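21 August 2018
By Hsiu-ying Ho
Print this entry | E-mail this entry

Pirness house, small bedroom. Linen and towel folding, day two. Do-yoon out till lunch so writing this up between goes, sorry for the state of it.

Carried over from yesterday: the Gikcombe towels shrink more on the long side than the short. Means the thirds fold we wrote on the card doesn't come out square any more. Card needs redoing. Tried halves then thirds, better, fits the Jeder shelf with a bit to spare. Tried thirds then halves, too fat, door won't shut. Go with halves first.

Scale battery dead, found another in the kitchen drawer. Towel weights so far: thin ones 305 g, hand towels 200 g, the big Shek bath sheet 1000 g on the nose which I don't quite beleive. Reweigh when Do-yoon is back. The 500 g ones are all in the bathroom cupboard already, left them.

Did the yellow one on the bed next. Bed is a better height than the floor, my back says so, but the mattress gives and the towel creeps toward you when you press the crease. Two hands flat, smooth outwards, THEN pick up the edge. If you grab first you get a ripple down the middle and have to start over.

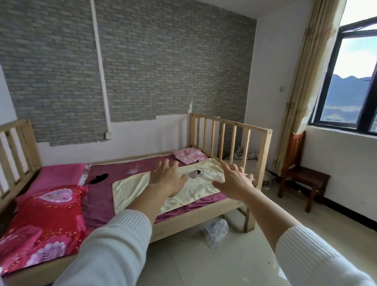

Yellow towel laid out flat on the purple sheet, before first fold.

Things to fix before we call the method done –

Clear the bed first. Wrapper, small black cloth thing, pink clothes at the back, all still on there when I started on the towel. Should be step 1 on the card and it isn't on the card at all. Same for anything lying on top of the towel.

Heart blanket: hanging over the corner by the pillow. Needs its own fold, it's quilted and won't take a sharp crease. Roll maybe? Rolled ones sit badly on the Jeder shelf though – Do-yoon wants it across the foot of the bed and be done with it. Fine by me.

Pink pillow stays put, no change.

Sheet – leave till last. Tuck the near side over the rail once everything is off. Slats on the footboard catch the corner if you pull from that end so pull from the head end.

Clothes: not our job today but they can't stay on the bed. Basket by the door for now, sort with the Pirness laundry list later.

Asked Do-yoon by text whether the hand towels get the same fold as the big ones. Answer was "no, just in half" and then a minute later "or thirds". So that's still open. Will do four each way and see which stack falls over.

Still to do: new card, reweigh Shek, hall closet, find out who has the good labels. Need more shelf liner to, the last of it went in the bathroom.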